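4.2 Where the furniture stands: tables in the Julla reading rooms

We now come to the part of the Julla survey that we enjoyed most. Sections 3 and 4.1 dealt with light and noise, and both have a long literature behind them. Tables do not. Library planners write at length about shelving and seat numbers, yet the surface on which a reader spreads a newspaper or a stack of parish records gets a line or two at best. We think it deserves much more, and the Julla rooms gave us a wonderful chance to look into it.

The survey covered 18 reading rooms in the Wisholm district, ranging from the old corn exchange (still with its gallery!) to a single room behind the post office at Kiani. Readers filled in a one-page card when they left. We received 3565 usable cards, many with notes running over onto the back, and those notes shaped this section as strongly as the tick boxes did. One reader at Kiani drew us a plan of the room with every draft marked by an arrow.

Three measures were taken for each table: height, depth from front edge to back edge, and clear distance to the nearest wall or neighboring table. Chair height was recorded too, but chairs wander from room to room during the day, and we have left them out of the analysis. The depth figures follow the method set out by Tehrani in the pilot study, with the tape laid along the center line and rounded edges measured at their widest point.

Depth mattered far more than we expected. Readers working with bound newspapers wanted to open a volume flat and still have space for a notebook in front of it. On shallow tables they turned the volume sideways, or rested it in their laps, and they stayed for shorter visits. At the corn exchange, where the tables are the deepest in the district, 51 readers wrote a note in praise of the table itself. We were delighted by this. People do not often thank a table.

Finish came up again and again as well. Dark, polished tops looked handsome in the older rooms, but readers complained of glare from the windows and of losing pencils and paper clips against the surface. Pale wood drew warmer comments in nearly every room that had it, and readers of small print were its keenest supporters. Whether this comes down to the color itself or to the newer lamps that were usually installed with it, our data cannot say, and a follow-up with matched lighting would be a lovely project for someone.

Position was the third theme. A table reached from all sides invites sharing, and readers in the smaller towns used such tables for family history work in pairs. A table pushed against a wall became a private desk within minutes of opening time. Neither use is wrong, and the happiest rooms in our survey offered both. The Zono branch did this with just 5 tables, simply by leaving two of them out in the middle of the floor.
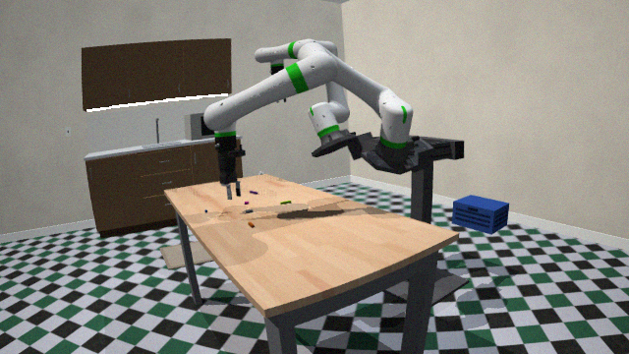

This page was last changed on 4 January 2020.

Figure 6. A table with a light wooden top, rendered by computer.

Tone of surface is easy to alter on a tight budget, and several branches have already tried it with plain paper covers. The Kiani readers liked theirs so much that they asked for them to stay through January. Depth is harder to change, though two shallow tables set back to back will serve for large volumes if the heights match. Section 4.3 takes up the matter of heights, where the differences between rooms were larger than any of us had guessed, and where the cards from older readers are especially rich.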